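Pregunta: ¿Cómo repartir el trabajo cuando la limpieza y el orden pasan a hacerse con pinzas de mano?

Categoría: Trabajo y empresa > Automatización
Preguntado en octubre
113 visitas

Buenas. Trabajo en Hukbridge, en un servicio de limpieza y reposición de zonas comunes (lavabos, encimeras, mesas de descanso). Somos 16 personas en el turno de mañana. La empresa quiere automatizar parte de las tareas con el sistema Cerkilix, y desde hace unas semanas varios compañeros han dejado el carro y hacen lo mismo de siempre pero con una pinza en cada mano, para que luego el robot aprenda de esos movimientos. Recoger un paño, apartar una botella, dejar un paquete en otro sitio, y vuelta a empezar.

Mis dudas son dos. La primera, si esto cuenta como mi puesto o como otro distinto, porque en el contrato no pone nada de grabar. La segunda, cómo organizáis las pausas, que a media mañana la muñeca ya se nota. El encargado dice que es trabajo más ligero que fregar. Yo no lo tengo tan claro.

Gracias de antemano.

Respuesta 1 (marcada como útil)

Hola. Estuve en algo parecido en Marchal, primero con las pinzas y luego preparando los puestos para los demás, así que te cuento lo que vi.

Lo que cambia es el ritmo. Antes terminabas un lavabo y pasabas al siguiente. Con las pinzas te quedas en el mismo sitio y repites la tarea, y entre una vez y otra hay que volver a desordenar. Ese rato de recolocar en mi empresa no se contaba al principio y hubo que pedirlo por escrito.
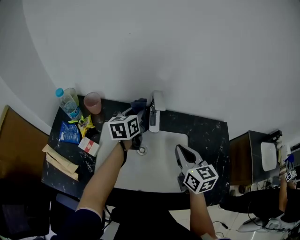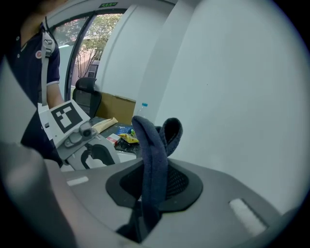
Sobre las pausas, nosotros acabamos con bloques de 35 minutos y cambio de tarea al terminar cada uno. No descanso completo, cambio: el que estaba con las pinzas pasaba a preparar el puesto de otro. Lo que más carga es la tela, porque hay que cogerla, doblarla y soltarla sin poder usar los dedos. Una tela azul marino como la que se ve levantada en la pinza en la segunda foto cansa bastante más que la botella o los paquetes de aperitivo, así que no pongáis a la misma persona con tela toda la mañana. Eso parece una tontería y fue lo que más quejas nos quitó.

Otras cosas que pediría por escrito:
- Quién ajusta las pinzas y la correa a cada persona.
- Si las repeticiones fallidas cuentan como trabajo hecho. En Marchal al principio no contaban y la gente iba con prisa.
- Qué pasa con tu puesto cuando se acaben las grabaciones. A nosotros nos dieron hasta 2 meses de aviso, pero solo porque se preguntó.

Y lo de los cables por el suelo, que los recojan antes de que entre el turno -- no después.

Tetteh Kwofie

Respuesta 2

En cuanto al contrato, depende del convenio y de lo que ponga en las funciones. Si dice "limpieza y tareas auxiliares" la empresa te va a decir que entra ahí. A mí me parece discutible, pero no soy abogada. Pide que te den la descripción del puesto nueva y no firmes nada el mismo día. Pregunta también qué se graba, si sale tu cara o solo las manos, y cuánto tiempo lo guardan. En Tundemis lo explicaron en una hoja, bastante clara, y con eso se calmó mucha gente.

Lo de que es más ligero, según. La espalda lo agradece, yo dejé de agacharme para los cubos. La muñeca y el hombro no. Apunta las molestias con la hora desde el primer día y llévalo a prevención.

También os puede pasar que los más rápidos limpiando no sean los mejores con la pinza. En mi turno hubo roces por eso -- gente con muchos años que de repente iba por detrás de los nuevos. Convendría que el encargado no pusiera la lista de repeticiones en la pared.

Vlasta Hubáček

Respuesta 3

donde yo estoy el robot lleva ya un tiempo y sigue habiendo que repasar los lavabos a mano, el grifo sobre todo. Menos horas de fregar y más de estar pendiente. El sueldo igual

Comentario de quien pregunta

Gracias a los tres. He pedido la descripción del puesto y me han dicho que la están redactando. Lo del cambio de tarea se lo he pasado al encargado y lo vamos a probar con la mitad del turno. Sobre la lista en la pared, ya la habían puesto.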